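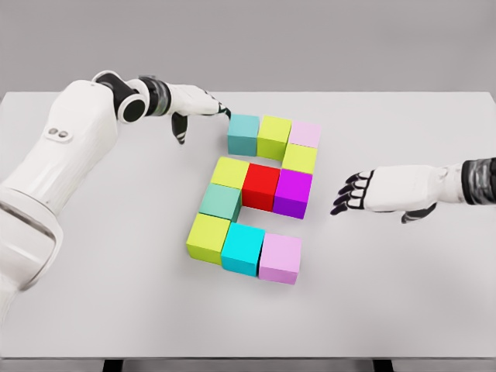
I've been going through the leaflets my uncle brought home from the Dastdale emergency and I'm stuck on where they were meant to land. There are 324 in the box, most of them the same surrender pass with the safe conduct wording on the back, and he pencilled a grid reference on nearly every one. So I plotted the lot on the old survey sheet last weekend (took me all of Saturday, tea going cold the whole time). I was expecting a nice even spread up the valley, and what I got was a clump near the middle of the sheet. Up by the river villages, where the trouble was supposed to be, next to nothing! Has anyone seen a drop plan for that district?

Posted by idarwish, Sat 15 September

Re: Dastdale leaflet drops
Welcome to the box-in-the-loft club. I'd be careful with those grid refs. Are you sure he was writing down where they were dropped? My dad was a clerk in the same show and he wrote down where stuff was picked UP, which is a different thing when you've got wind and kids carrying them about. The kids used to swap them.
tarigan_s

Re: Dastdale leaflet drops
Picked up or dropped, a clump's a clump. I think they were aimed at the market town because that's where people could read. No point chucking paper at villages where one person in the whole place has his letters. The officer who ran the press section, Kwok, says as much in his memoir. Bit of a dull book but the chapter on the printing is good.
Bikholm Bill

Re: Dastdale leaflet drops
Sorry Bill but I can't let that go. My grandmother came from one of those river villages and she could read perfectly well, so could her sisters. There was a mission school. Kwok never went north of the bridge, he says so himself in the same chapter! The leaflets were a joke up there anyway, they were in the wrong dialect and the word used for "surrender" was the one you'd use for giving up a seat.
Consolacion L

Re: Dastdale leaflet drops
Ha, I'd never heard that about the seat. Fair enough on the school, I take it back. I still say the town was the target.
Bikholm Bill

Re: Dastdale leaflet drops
Imad, have a look at the bottom left corner on the back, there should be a tiny print number. I've got one that says 1,725 and a mate has one with 1,000, and we've been arguing for years whether that's the size of the run or the job number. I say job number. He says I'm daft.
chpan

Re: Dastdale leaflet drops
Just looked and mine are nearly all 1,725! Three of them have no number at all and the paper's thinner. Consolacion, would you be up for reading the text on one if I scan it? And tarigan_s, I've got his diary somewhere, so I'll see if he says who collected them.
idarwish

Re: Dastdale leaflet drops
Yes please, send it over. Both sides if you can.
Consolacion L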